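The Plandeo Pamphlet Stapler, long-arm, second version

Home > Press and print > Binding > Staplers

For small presses, tenants' unions, reading groups and anyone else who has ever tried to staple the middle of an A3 sheet with a desk stapler and a great deal of faith. 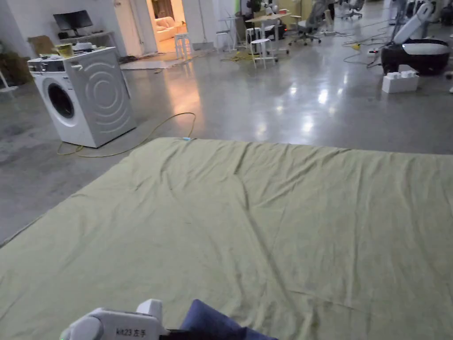
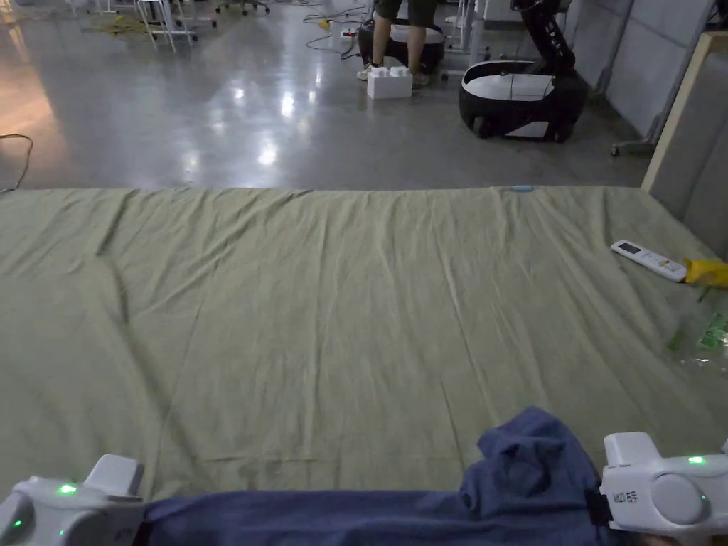
Photos: Erier Distribution. Free to reuse with credit.

The first version of the Plandeo had a arm that was long enough for a pamphlet and too short for a newspaper, which we discovered after selling most of them. The second version reaches the fold of anything up to A3, opened flat. It staples through 10 sheets of ordinary office paper, which gives you a 40-page booklet, or 36 pages and a page at the back for all the groups who want to be listed as supporting it.

We have kept the lever dull grey. A red and black edition was proposed at the April meeting and the discussion is still going on. If you want one in the colours of your choice, paint is cheap and we won't tell anyone.

What you get

One stapler, long-arm, with adjustable paper stop
One box of staples, standard 26/6
One spare spring, taped under the base
One copy of "Fold, Staple, Leave on Bus", our guide to making and giving away pamphlets

Details

Reach: 307 mm
Weight: 3 kg
Stock code: 614
Staples: 26/6 only. It will take others once.

Using it

Set the stop before you start on the big pile. Do one copy, open it, look at where the staples went, and move the stop again. Two staples are enough for a booklet of this size. Four will make it look as though you expect it to be searched.

Fold the sheets by hand first and run a spoon down the crease. There are tools made for this and we sell one of them, on the Henberg page, but we have used the spoon for years and the manifesto reads the same.

If it jams, push the tray right back and lift the front plate with a coin. Please don't use the corner of the guide. We have had a number of guides sent back to us in poor condition.

Price

We sell on three prices. Solidarity price is for groups with a bank balance and a bad conscience about it. Standard price covers what the thing costs us. Low price is for everyone else, and we don't ask for proof, a letter or an account of your circumstances. Pick one at the checkout. Prisoner support groups and strike funds can write to us and have one for the postage.

Delivery

Orders go out from the Ismail Street shop twice a week, in plain card. Collection is free if you ring the bell and keep ringing it. Bulk orders for bookfairs should reach us by 5 June 2026, as the van is shared and somebody else always wants it for a sofa.

Repairs

Every part can be bought separately and every screw is the same size. Send the stapler back if you would like us to mend it, or ask for the parts sheet and do it yourself. Staplers from the first version can be fitted with the longer arm for the cost of the arm.

Also in Binding: Henberg bone folder, waxed thread, awl with cork, box of 26/6 staples.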